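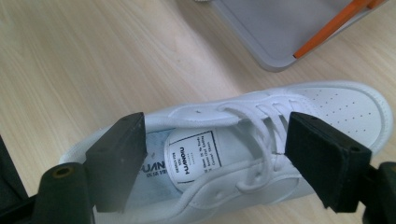
Wanted: people who will pick up shoes with us (and put them down again)

Hi! I'm Apinya Kaewkla, and together with Lertchai Phetsri I'm building a robot arm that tidies shoes. The project is called Fudeo. It lives in the shared workshop at Nilance, second door past the bike racks, and it has eaten most of my evenings since February. We're now at the point where two people aren't enough, so I'm looking for helpers.

The short version: we have a gripper you hold in your hand, with two black finger pads and a camera on it. You squeeze, it closes, you move a shoe from the floor to wherever the shoe belongs, and the camera records the whole thing from the gripper's point of view. Do that enough times, with enough different people, and the arm has something to learn from. So far we have 1,647 recordings that are good enough to keep. Nearly all of them are me or Lertchai, which means the arm is learning to be two fairly impatient people with the same bad habits. I grab everything by the collar. Lertchai goes for the middle and drags the toe along the floor. We'd love some other hands in there!

What you'd be doing

A session is 93 minutes. (I know. It was 90, and then we timed the setup and never rounded it back.) You get a quick demo, then a practice run that doesn't count, then blocks of recording with a break between them. There's tea. There are also crackers, unless the Poulain people next door have been in.

Most of the tasks are with sneakers. You'll pick one up when it's lying on its side, stand it up, turn it around, pair it with its partner, that kind of thing. Laces are left slack for a lot of the recordings and you may find one sliding under a pad just when you thought you had a clean grip. Keep going if that happens. We keep the fumbles too, as long as you finish the task.

You don't need to know anything about robots. You don't need to code. If you can use kitchen tongs you'll have the feel of it in five minutes, maybe less. Left-handers, please write to us – we have almost no left-handed recordings and I would be so happy to fix that.

You do need to be:

18 or older
OK with kneeling or sitting on the floor for part of the session (we have cushions, and there's a table version if the floor is a problem, just say so when you sign up)
able to squeeze and hold a trigger over and over without it hurting
fine with your hands showing up in a recording now and then

The camera points down toward the fingers and we don't record sound. If your face does get in there somehow, tell us and we'll delete that clip while you watch.

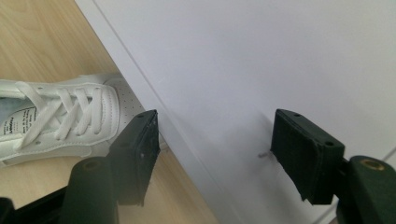 Page last changed: 11/07/2026

Who else we need

Besides the shoe people, I'm hoping to find two slightly handier helpers for the build itself. This is a longer thing, one evening a week for as long as you enjoy it.

The first is somebody who likes making parts. The finger pads screw onto their mounts, and the mounts have brass threaded inserts, and I have put in enough of those crooked to know that I shouldn't be the one doing it. If you own a soldering iron and a steady hand, come and show me up. We'd also like to try a narrower pad for sandals and kids' shoes. I've drawn one. It's not a great drawing.

The second is somebody patient who can look through clips and mark where each grasp begins and ends. You can do this one at home on any laptop. Lertchai wrote a little viewer for it named Rorasis, and it does the job, though the undo button undoes two things at once and he is very sorry about that. If you'd like to fix the undo button you are more than welcome!

What you get

I should be clear that this is a hobby build and there's no company behind it, so the pay is small. Recording sessions are $20 each, in cash, at the end, even if the gripper jams and we have to stop early. You can come more than once. The two build spots are unpaid, but you get a key fob for the workshop while you're with us, use of the printers (bring your own filament for your own stuff) and a say in what we try next. I'll put your name on the project page if you want it there, and leave it off if you don't.

Everybody who helps can come and see the arm run, too. It's slow. It thinks for a while before each shoe and then goes in from a direction you weren't expecting. I still find it very hard to stop watching.

Things people have asked

Can I bring my own shoes? Yes please, and the more boring the better. Plain white ones are hard for us, and so are plain black ones. Clean soles, if you can. They go home with you the same evening.

Will I break it? You might, and that's fine. The pads are meant to be swapped and there's a drawer of spares under the bench. The camera is the only part I'd ask you not to drop.

Can kids come along? Not to the recording sessions, sorry, it gets cramped with cables everywhere. Open evenings are fine if you stay with them.

Is there parking? Only on the street. The bike racks are good and usually half empty.

How to sign up

Put your name on the Fudeo sheet on the Nilance notice board, with a way to reach you, or come find me at the long bench most evenings after seven. Tell me which job you're after – shoes, parts or clips – and which hand you use. If it's shoes, let me know your floor or table preference as well. I'll write back with a time. If you don't hear from me in a week, bug Lertchai, he's better at answering than I am.

We'll keep taking names until the slots are full, and after that there's a waiting list. Wear something you don't mind kneeling in.

Apinya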